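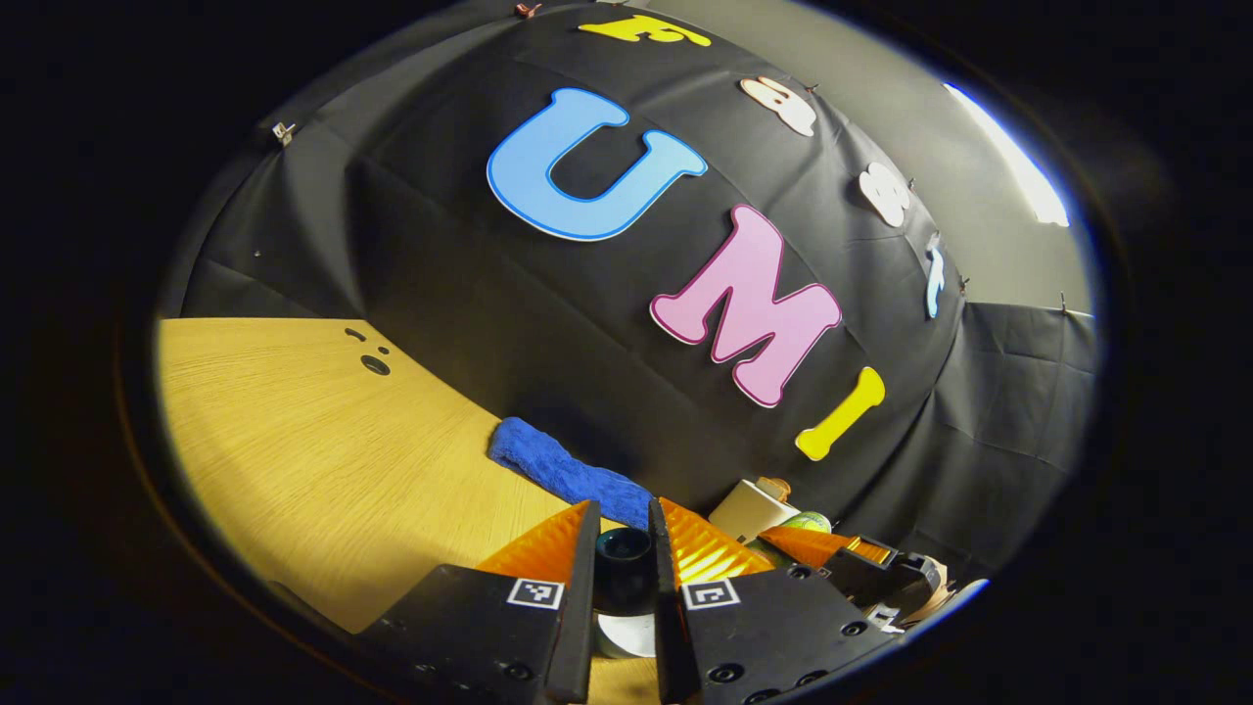

Our practice table, with the gripper's orange pads on either side of the cup.

Hi! I'm Lilian, and I'm in the robot club at Irness. We're teaching a robot to put a cup on a saucer. You'd think that would be easy, because you've probably done it a thousand times. But a robot starts out knowing nothing about cups!

So we show it. I hold a gripper in my hand – it's like a big pair of tongs with a camera on it – and I do the job myself. Squeeze, lift, move, let go. The camera records everything the gripper sees. One go like that is called a demonstration, or "demo" for short.

The camera has a fisheye lens, so straight things look bendy and it can see a lot at once. The little black-and-white squares on the gripper help the computer work out where its fingers are.

Then a computer studies all our demos and looks for patterns. My club has made 159 so far, and Faraji Kirui did 14 of them in one afternoon (his arm got really tired). We move the cup to new spots between goes, or the robot might only learn one spot.

Want to try being the robot? Get some kitchen tongs and a plastic cup, close one eye, and put the cup on a plate. Now do it 10 times, starting from a different place each time. I dropped mine twice!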